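Dravdale pendant lamp by Gruvgate: my review after one winter

I bought the Dravdale pendant in June for the place over our dining table, and I have now used it every evening through the cold months. The price was 700 dollars with delivery, so I compared for a long time before I ordered. My second choice was a lamp from Sönmez, which was cheaper by 200 dollars but came only in a shiny chrome colour that I did not like.

The Dravdale has a wide glass shade in smoke grey and a brass fitting on top. The glass is mouth-blown, and you notice it when you look from near: there are small waves, and the lower edge is a little thicker on one side. For me this is a good point. If you want a perfect factory shape, you will maybe be disappointed.

The box was well packed and nothing was broken. The instructions are one sheet with very small drawings. Our electrician, Hélder Baptista, had to read it two times before he found where the strain relief goes. He also told me the ceiling plate is narrow, and it did not cover the old hole in our plaster, so I had to fill and paint around it.
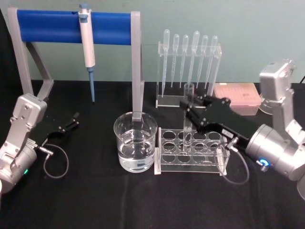 Light quality is the most important thing in a lamp over a table, and in this one it is very good. I use a warm globe and the smoke glass makes it softer, without making the food look brown. Clear glass is a different matter, because it hides nothing and you look directly into the globe. Gruvgate sells the Dravdale also in clear, and there the bottom edge is finished with a rolled rim, like on a laboratory beaker. I saw it in the showroom and found it pretty but too bright for the eyes when you are sitting.

The cable is covered with black fabric and it collects dust more than I expected. I clean it with a dry brush. The shade must be taken down for proper washing, and for this you need two people, as the three small screws are on top where you cannot see them.

One complaint is about the dimmer. With the model from Feten that the shop recommended, the lamp made a quiet buzzing at the lowest setting. I wrote to Gruvgate and İlker Polat from their service answered me the next day. He sent a different dimmer at no charge and the buzzing is gone.

Good: the glass, the soft light, the service.
Not so good: the instructions, the narrow ceiling plate, the dusty cable.

I give it four stars from five. For a low ceiling I would choose something flatter.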